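# Luftpolsterfolie

**Luftpolsterfolie** (umgangssprachlich auch Noppenfolie) ist ein Verpackungsmaterial aus Kunststoff, bei dem Luft in regelmäßig angeordneten Noppen eingeschlossen ist. Sie dient dem Schutz stoßempfindlicher Gegenstände bei Versand, Umzug und Lagerung. Das übliche Material ist Polyethylen.

## Aufbau

Die einfache Ausführung besteht aus zwei Lagen: einer glatten Trägerfolie und einer darauf verschweißten Lage mit den Noppen. Bei dreilagiger Folie deckt eine weitere glatte Schicht die Noppen ab. Sie lässt sich leichter um kantige Teile ziehen und bleibt seltener hängen.

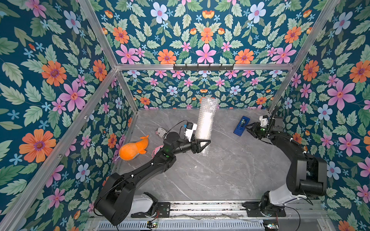

Der Durchmesser der Noppen richtet sich nach dem Packgut. Kleine Noppen eignen sich für Glas, Keramik und Bilderrahmen, große eher für schwere Teile und zum Füllen von Hohlräumen. Eingefärbte und antistatische Sorten sind ebenfalls im Handel, letztere vor allem für elektronische Bauteile.

## Verwendung

Beim Einwickeln liegt die Noppenseite meist innen, am Gegenstand. Klebeband wird nur auf der Folie befestigt - auf lackierten Flächen kann es Rückstände hinterlassen. Gemälde werden zuvor in säurefreies Papier eingeschlagen, damit sich die Noppen nicht auf dem Firnis abzeichnen.

## Lagerung
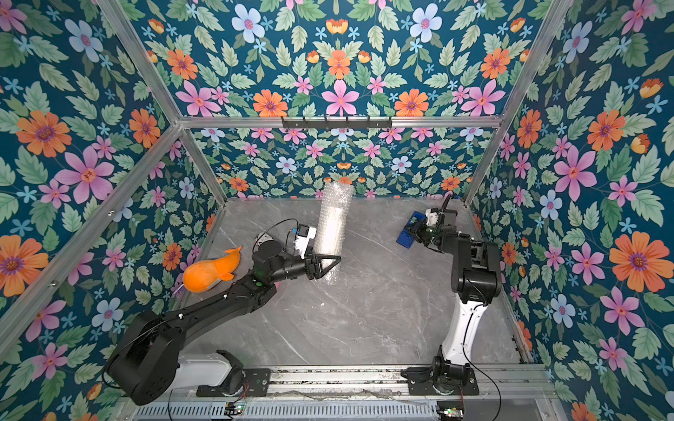 Luftpolsterfolie wird trocken und ohne Belastung aufbewahrt, da dauerhafter Druck die Noppen allmählich entleert. Große Rollen lagern im Regal oder auf einer Achse, kleinere auch stehend. Schmale, hohe Rollen aus klarer Folie neigen sich im Stand leicht zur Seite, so wie die Rolle neben dem orangefarbenen Plüschtier, und werden deshalb gern in einen Karton gestellt. Direkte Sonne macht das Material mit der Zeit spröde.

## Entsorgung

Unbeschädigte Folie kann mehrfach verwendet werden. In Deutschland gehört gebrauchte Luftpolsterfolie aus privaten Haushalten als Verpackung in die gelbe Tonne oder den gelben Sack.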